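Scope mounting and zeroing: notes for the club evening talk

Start about 7 p.m. Phones off. Rifles stay in the cars, bolts out. The only thing on the table is the bare Nurkard action with the two sets of rings.

OPENING

Most of the trouble people bring to the bench gets blamed on the scope. I have sent back very few scopes that were really broken. Usually the base was loose, the rings were crooked, or the screws were tightened by feel with whatever wrench came in the box.

Tonight covers bases, rings, leveling, zero, and then how to check that it stays put. I'm not covering reticles or magnification. Those questions can wait for the end.

BASES

Take the factory filler screws out and look at the holes. Oil and packing grease sit in the bottom and the base screw stops on it before it pulls down. Clean with a swab and degreaser, and let it dry.

Put the base on dry first, no screws. Press one end. If the other end lifts, the base doesn't match the receiver. Show the Trundance one-piece base on the Nurkard here. It rocks. Pass it around.

Check screw lengths. The front screw on many bolt actions is shorter than the rest, and a long one will reach the barrel threads or bind the bolt. Run the bolt after each screw goes in.

Thread locker: a small drop of the blue. Don't use red on anything you may want to take off again.

Torque: go by the sheet that came with the base. If the sheet is lost, write to the maker. I won't give a number tonight, they differ too much between steel and aluminum.

RINGS

Lay the scope in the bottom halves and slide it forward and back. It should move the same all the way. If it catches, look at ring alignment before you think about lapping.

On lapping: needed less often than people say. The Frerichs rings on the table have never been lapped and leave no mark on the tube. The cheap pair next to them left a line you can feel with a fingernail. Pass both around.

Eye relief: set it in the position you shoot from. Prone and standing are different by a good bit. Close your eyes, get your cheek down, open them. Full picture or move the scope. Wear the coat you hunt in.

Tighten the cap screws in a cross pattern, a little at a time, and keep the gap even on both sides. An uneven gap twists the scope as it closes.

LEVELING

Level the rifle first, then the scope to a plumb line. String with a weight on it, hung at the far end of the garage out of the wind. Line the vertical wire up with the string.

A bubble level on the turret cap is fine as a rough check. Caps are not always square with the reticle. 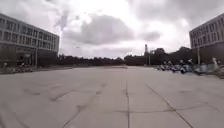

A remark from the floor the last time I gave this was that canting only matters to people who shoot long, and that at deer distances you could mount the thing with your eyes shut. Answer: partly true. At short range a small cant costs you very little. It does show up when you start dialing, because the up clicks also push you sideways, and then you chase the windage all afternoon. Leveling takes ten minutes, so do it anyway.

ZERO

Bore sight first. Bolt out, rifle in the rest, look through the barrel at the target, then bring the reticle over without touching the rifle. A laser in the chamber does the same for rifles you can't look through.

Start close. First shots at 25 yards, then go out to 100. Shoot groups of 3 and move on the center of the group. Don't adjust on one shot.

Use the ammunition you will hunt or compete with. A different bullet weight can land well away from the first one. Box of 20 is enough for most rifles if the bore sighting was done right.

Let the barrel cool between groups. Thin barrels especially.

Write it down: load, distance, temperature, turret reading. Inside of the ammo box lid works.

CHECKING

Put a witness mark across each ring and the tube with paint pen. If the two halves of the line part, the scope has slid.

Box test: shoot, go up, right, down, left by the same number of clicks, shoot at each corner. The last group should sit on the first.

Story of the Clodley match rifle, keep it short. Roughly 3000 rounds on the same base, the groups opened up, new barrel was already on order. Rear base screw was loose. Order canceled.

Recheck the base screws at the start of each season.

QUESTIONS

If asked about quick-detach mounts: they return close enough for hunting if you push them forward against the slot every time. Shoot to confirm before relying on it.

If asked about bedding the base: separate evening.

Collect the rings and the base before people leave.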